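제품 지원 > 설치 및 유지보수 > Kekura 탁상형 집기 셀 > 6. 손목 카메라와 그리퍼 맞추기

6. 손목 카메라와 그리퍼 맞추기

6.1 적용 범위
이 장은 Kekura 셀에 Relo 2지 그리퍼와 손목 카메라를 장착한 구성에 적용한다. 흡착 패드 구성은 8장을 따른다. 다음 경우에 이 장의 작업을 처음부터 다시 한다.
- 그리퍼 손가락을 교체한 경우
- 카메라 브래킷 나사를 풀었던 경우
- 충돌 정지가 발생한 뒤 손가락 간격이 좌우로 다르게 보이는 경우
- 개폐 동작 3000회 점검 시기가 된 경우

6.2 준비물
육각 렌치 세트, 보풀 없는 천, 렌즈용 블로어, 정비 기록지, 시험용 물품. 시험용 물품은 셀에서 실제로 다룰 포장 제품을 쓴다. 비닐이나 필름으로 포장된 막대형 제품은 표면이 반사되고 구겨져 있어 카메라 설정을 확인하기에 알맞다. 포장이 터진 제품은 쓰지 않는다.

주의: 손가락 사이에 손을 넣기 전에 반드시 서보 전원을 끄고 잠금 키를 뽑는다. 일시 정지 상태에서는 그리퍼가 다시 움직일 수 있다.

6.3 손가락 장착
1. 팔을 정비 자세로 보낸 다음 서보 전원을 끈다.
2. 기존 손가락의 고정 나사를 풀고 손가락을 앞으로 당겨 뺀다. 나사는 재사용하지 않는다.
3. 장착면을 천으로 닦는다. 용제는 쓰지 않는다.
4. 새 손가락을 끼우고 나사를 손으로 끝까지 돌린 뒤 렌치로 번갈아 조인다. 한쪽을 먼저 완전히 조이면 손가락이 비틀린다.
5. 손가락을 손으로 흔들어 유격이 없는지 확인한다.

참고: 왼쪽과 오른쪽 손가락은 서로 바꾸어 끼울 수 없다. 부품 안쪽의 각인을 확인한다.

6.4 카메라 고정
6. 블로어로 렌즈의 먼지를 불어 낸다. 얼룩이 남으면 마른 천으로 가볍게 닦는다.
7. 브래킷 나사 4개를 절반만 조인다.
8. 서보 전원을 켜고 Zein 설정 화면에서 [손목 영상]을 연다.
9. 그리퍼를 완전히 연다. 두 손가락의 끝이 모두 화면 아래쪽에 들어오도록 브래킷 각도를 조절한다. 손가락 끝이 화면 가운데까지 올라오면 각도가 지나치게 숙여진 것이다.
10. 서보 전원을 다시 끄고 나사를 끝까지 조인다. 케이블은 손목 관절이 양방향으로 끝까지 돌 수 있게 여유를 두고 묶는다.

주의: 케이블 타이를 관절 이음부 위에 걸지 않는다.

6.5 조명과 노출
11. 작업대에 시험용 물품 하나를 놓고 팔을 관찰 자세로 보낸다. 렌즈와 작업대의 거리는 30 cm로 시작한다.
12. [노출]을 수동으로 바꾸고 값을 50으로 맞춘다.
13. 작업대에 반사광이 밝게 뜨는 부분이 있으면 조명의 방향을 바꾼다. 노출만 낮추면 그림자 쪽 물품의 윤곽을 잃기 쉽다. 코팅된 나무 상판에서는 반사를 완전히 없애기 어려우므로 물품의 외곽선이 끊기지 않는 정도면 된다.
14. 물품을 90도 돌려 놓고 외곽선을 다시 확인한다.

6.6 접근 위치 확인
15. 속도를 '느림'으로 두고 [단계 접근]을 누른다. 팔은 한 번 누를 때마다 한 단계씩 내려간다.
16. 단계마다 화면에서 물품이 두 손가락 사이에 오는지 본다. 한쪽으로 치우치면 [가로 보정] 값을 바꾸고 관찰 자세부터 다시 시작한다.
17. 막대형 물품은 긴 방향이 손가락을 여닫는 방향과 직각이 되게 맞춘다. 양 끝의 접합부가 아니라 몸통을 잡도록 집기점을 정한다.
18. 주변에 다른 물품이 있으면 손가락이 내려가는 길에 걸리지 않는지 확인한다. 구겨진 비닐봉지는 높이가 일정하지 않으므로 집기 구역 밖으로 옮겨 놓고 시험하는 편이 빠르다.
19. 정지 영상으로 판정한다. 팔이 움직이는 동안의 영상은 번져 보여 위치 판정에 쓸 수 없다.
20. 보정값을 저장하고 기록지에 적는다.

6.7 문제가 있을 때
손가락 하나만 화면에 보인다: 브래킷이 돌아가 있다. 7번부터 다시 한다.
물품이 둘로 나뉘어 인식된다: 포장 표면의 밝은 띠나 반사를 경계로 읽은 것이다. 13번을 다시 하고, 그래도 같으면 [윤곽 병합]을 켠다.
보정값이 저장되지 않는다: 잠금 키가 '운전' 위치에 있는지 본다. 저장은 '정비' 위치에서만 된다.

개정 2019년 6월 10일. 6.5항 노출 기본값 변경. 작성 Savita Dwivedi, 검토 Munther Kassab.

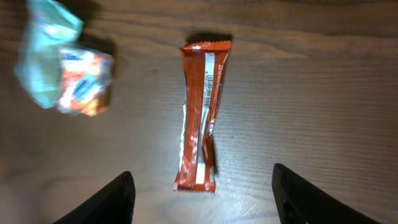

그림 6-1. 손목 카메라 영상. 막대형 포장 제품이 벌어진 두 손가락 사이에 있다.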